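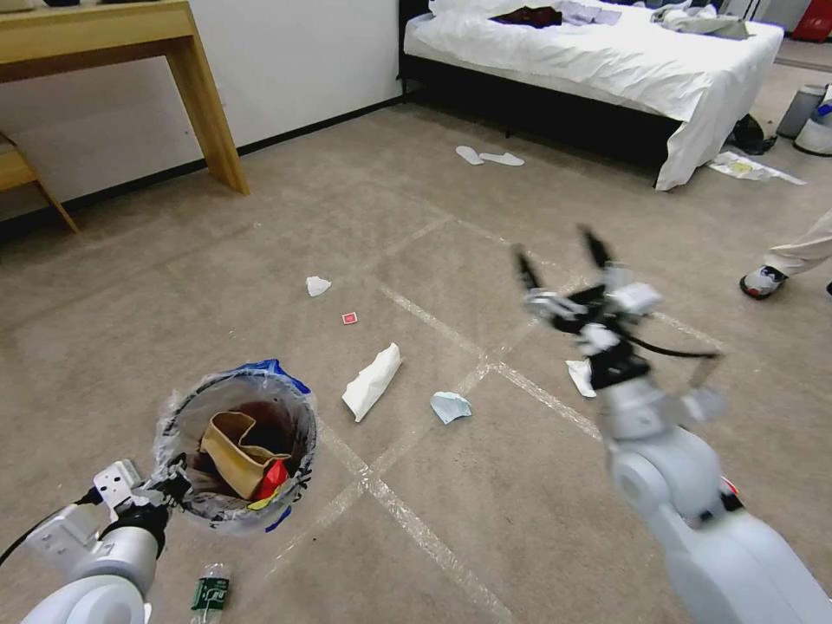 Why not leave the bin standing where it is and put both arms on the litter, Lertchai Thongsuk asked when the Plornent guide first went round. You'd pick up twice as fast. It's a fair question, and the two-arm tidy-up task grew out of trying to answer it properly. We ran the free-bin version and the held-bin version side by side, and the held-bin version gave us by far the cleaner set of recordings. A bin that gets nudged in the middle of a drop spoils the rest of the run. So the bin arm stays with the bin, and the picking arm does the travelling.

4. Recording the floor tidy-up task

This section takes you from a prepared room to a finished set of runs. It assumes the arms have been calibrated (section 2) and that Plundotport is logging both wrists.

4.1 Laying out the room

1. Tape the carpet in long straight lines that cross, so that litter can be put back near the same places between runs. The grid needn't be perfect. Ours isn't!

2. Fit a clear liner and fold its edges over the rim.

3. Scatter the litter by hand. Mix soft things (tissues, napkins) with wrappers and small packets. Small, flat packets are the hardest and the most interesting, so please don't leave them out.

4. Leave the rest of the room alone. Slippers on the floor and clothes on the bed are part of the task — the policy has to learn what isn't rubbish.

5. Start a new run in Plundotport and enter the room code.

Note: the Phetsri rooms have their own code list. Check it before you start, as the codes can't be changed after saving.

4.2 Taking hold of the bin

1. Bring the left gripper down beside the rim with the fingers open.

2. Close slowly until the rim is held. If the liner bunches between the fingers, carry on.

3. Wait for the steady tone, then bring the right arm forward over the floor. 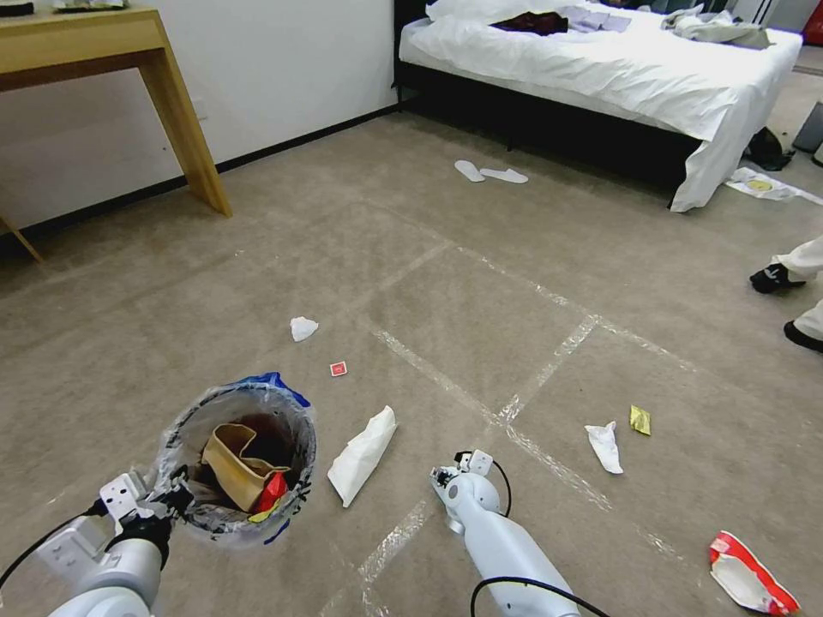

Figure 4.1. Bin held on the left, right arm reaching forward towards the litter.

Caution: keep bystanders outside the reach of both arms whenever the drives are on. The stop button goes to whoever is nearest the room, and it stays in the hand.

4.3 Picking and dropping

1. Choose the nearest item that the right arm can reach without crossing the left.

2. Approach from above, close, and lift clear of the carpet before turning towards the bin.

3. Open the gripper over the mouth of the bin.

4. Go on to the next item. Don't go back to straighten a wrapper that has come to rest across the rim unless it's in the way of the next drop. If it is, record the push as its own step, with the label "tuck".

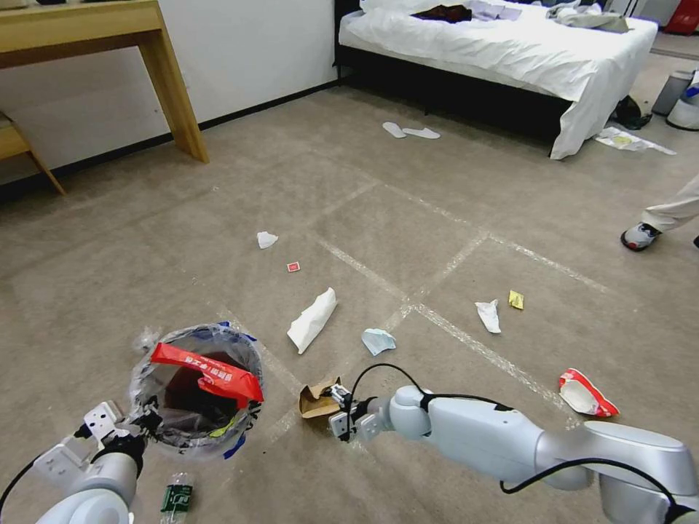 Figure 4.2. Flattened cardboard in the right gripper, red wrapper lying across the mouth of the bin.

Tucks turned out to be the best surprise of the whole project. Uldis Adomaitis labelled 41 of them in the first batch, mostly to keep the log tidy, and when we trained Stundano with those labels kept in, it began pressing down half-dropped wrappers in rooms it had never been trained on. Lovely to watch the first time! We now ask every site to label them.

4.4 Paper bags and other tall items

Bags need a different hand position and deserve a little practice before you record.

1. Grip the bag near its folded top.

2. Lower it into the bin upright and keep hold.

3. Check that the left gripper still has the rim, then press down gently. Let go only when the bag has stopped moving.

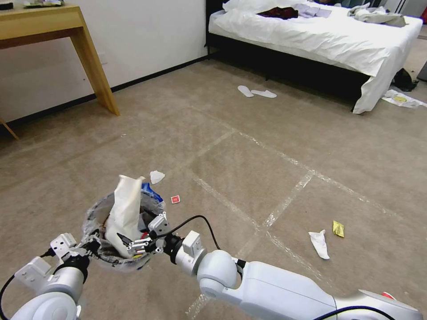 Figure 4.3. Paper bag gripped inside the mouth of the bin, left gripper against the rim.

Caution: never press with the right arm if the left has slipped off the rim. Pause, take hold again as in 4.2, and carry on in the same run.

4.5 How many runs to record

The first Stundano model was trained on 644 runs and could already manage tissues well. Small packets only came right once we had more than 2,000, and most of that gain came from new litter layouts. If you're short of time, change the layout often and worry less about the total.

Runs with a missed grasp are welcome. Keep the miss, keep the second try, and mark the run "recovered". Runs stopped by the button should be marked "halted" and left out of the training folder.

Uploads close at 6 pm on Tuesday. Anything later goes in with the following batch.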